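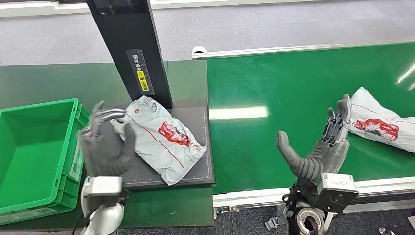
The trick to enjoying a spa weekend away is to do nearly all of the thinking before you leave home. I've been going to the little hotels around Erinport for years, usually on my own and occasionally with my sister, and I've made every mistake there is to make (including turning up for a seaweed wrap with a fresh sunburn, which I do not recommend!). If you order new bathers or slippers online for the trip, do it early, and when they arrive in one of those glossy white mailer bags, all creased and wrinkled, keep the bag. It folds down to nothing in your suitcase and it's just the thing for carrying wet togs home.

Step one: choose the right sort of place

Spa hotels come in two kinds. There are proper hotels with a treatment room tucked away beside the gym, and there are retreats where the treatments are the whole point and the bedrooms are there so you don't have to drive afterwards. The Vurnero is the first kind and the Shabalala is the second, and I'm fond of both, but you'd be cross if you booked one expecting the other. Ring and ask how many treatment rooms they have, whether the pool is heated, and whether day visitors are allowed in. That last one matters more than you'd think in June, when the whole town seems to want a warm pool at the same time.

Step two: book the treatments before the room

I know it feels backwards. The rooms hardly ever sell out, but the good massage times do, and there's not much joy in a lovely bed if the only appointment left is at 8 in the morning. I like mid-afternoon, after a light lunch and before the dinner crowd starts clattering about. Find your time, ask them to hold it, and then book the room around it.
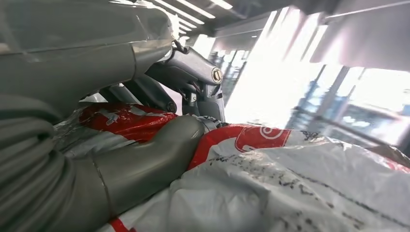
While you're on the phone, ask what the price includes. My last package came to $200 a night with breakfast and one short treatment, and the robe and locker were part of it. Some places charge separately for the steam room and add it to the bill at the end, so it's worth a polite question. Have your booking number handy too. Mine was 2710, and I had to recite it so often that I still remember it.

Step three: tell them about your sore bits

You'll be given a form when you arrive. Fill it in properly, even if the waiting area is terribly elegant and you feel silly writing about your bunions. Petro Derkach, who has looked after my shoulders at the Shabalala for a good while now, reads every line of it and asks questions before he starts. If the pressure is too much, say so straight away - they'd much rather adjust than have you lying there gritting your teeth.
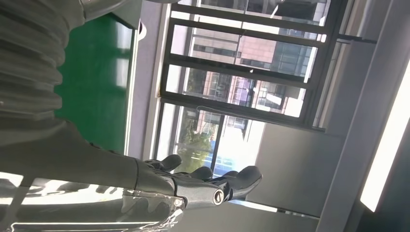

Hands deserve a treatment of their own, I think, and they're the one thing people leave off the list. Ask for the Cimeck hand soak if it's on the menu, or do your own in the room with warm water and a little plain oil. Work slowly along every segment of each finger, from the base out to the rounded tip, and spend a bit longer on the knuckles than seems necessary.

Step four: leave a gap afterwards

Allow at least 3 hours between your last treatment and anything that involves shoes with buckles. Drink plenty of water, have a lie down, and order something simple to the room. I was in number 31 last time, at the quiet end of the corridor, and I had soup and toast in my robe and was asleep before nine. Check-out is usually 10, but ask nicely the night before and they'll often let you stay until 11.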